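Print this page | E-mail to a friend

Housekeeping and Hospitality, Evening Course
Notes for session 3: Linen

Hello again, and thanks for sticking with me through stain removal! Tonight is sheets, and I know half of you think you can already make a bed. So did I, until I started at the Lomgate and Dineo Shabalala stripped my first one back to the mattress without saying a word.

Start with fibre. Cotton breathes and washes hot, but it creases if you so much as look at it. Polycotton dries faster and irons easily, and most small guest houses go for it because the laundry bill is lower. Linen is lovely and dear.

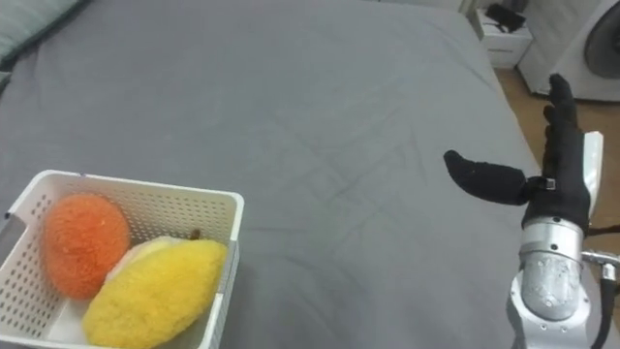
Thread count comes next, and please don't be dazzled by it. It's the number of threads in a square inch, and past a certain point the makers get there by counting twisted strands separately (cheeky, I think). Feel the cloth and wash a sample before you order.

Colour matters more than people expect. White can be boiled and bleached, so hotels love it. Greys and greens hide a bit of wear but fade unevenly if you don't rotate the sets.

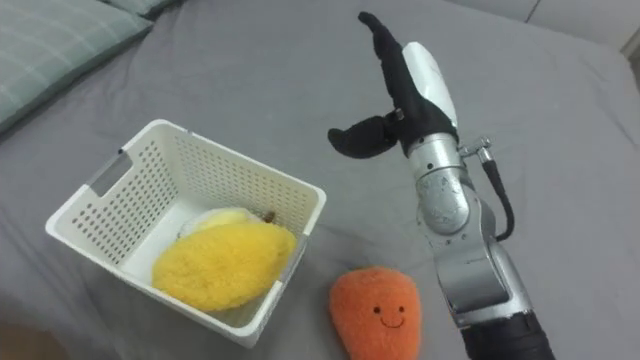 Grey sheet with a grey-green pillow.

Now, stock. The old rule is three sets per bed: one on, one in the wash, one resting on the shelf. At the Lomgate we had 22 rooms and still ran short every November, when nothing would dry. Write your laundry times down before you decide what to buy.

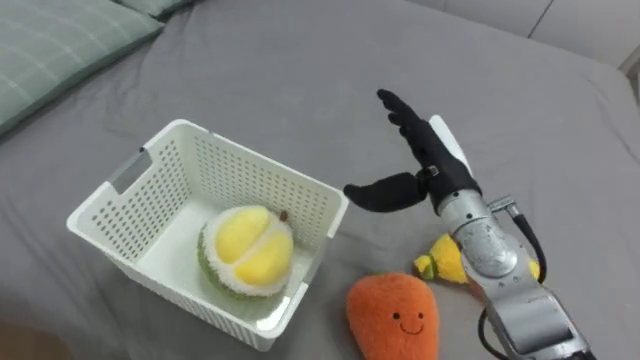
Himthorpe, November

I'm adding this bit after last week's questions. Esperanza Calloway asked about corners, so: lift the side of the sheet about a foot from the end, lay it on top of the mattress, tuck in what hangs below, then drop the flap and tuck that too. Pull as you go – a slack corner will be out by morning.
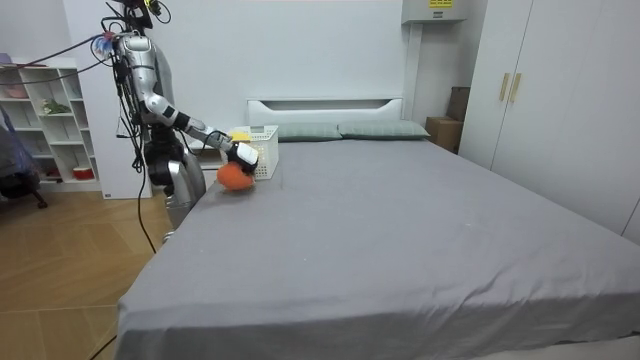 Pillowcases go on with the opening facing away from the door. It's pure habit in the trade, but guests do notice the neater side.

For next time, read the Mok handout on mattress care, and bring one flat sheet from home to practise with.

3 comments | 57 shares
Contact the course office | © Skomavent Adult Learning | Back to top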